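PRESS RELEASE - for immediate use

Ponbridge toy and homeware reuse shop to open six days a week from May

Flarnutside Reuse, the charity behind the Ponbridge swap shop, is extending its opening hours after its busiest winter yet. Doors open 9.30am, last drop-offs 4pm. Closed Mondays as before.

Members took home 2,318 items over the winter, up from 1,031 the winter before. Soft toys, baskets and kitchen bits went quickest. Bigger furniture still slow, and the shop is not taking wardrobes until further notice.

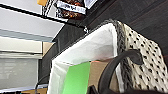 Lined storage basket with a spotted outside.

"People come in for one thing and go home with a bag full," said Ginette Tremblay, shop manager. "We had the space, we had the stock, we just didnt have the hours. Now we do."

The extra days are paid for by a grant from local packaging firm Kovačević, which also covers a part-time driver. Collections within the Ponbridge ring road only. Book by phone, mornings best.
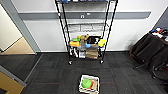 Membership stays at £30 a year per household, with 753 households signed up so far. Non-members can still browse and buy at marked prices.

Tyyne Peltonen, who chairs the charity, said: "A lot of familys round here were asking for Saturdays. Saturdays it is, plus a late one on Thursday."

A repair table run with the Nonura sewing group starts the same week. Zips, hems, loose seams. No electricals please.

Donations should be clean and complete. No car seats, no cot matresses.

Press contact: Ginette Tremblay, Flarnutside Reuse, Ponbridge. Interviews by arrangement, afternoons only.

ENDS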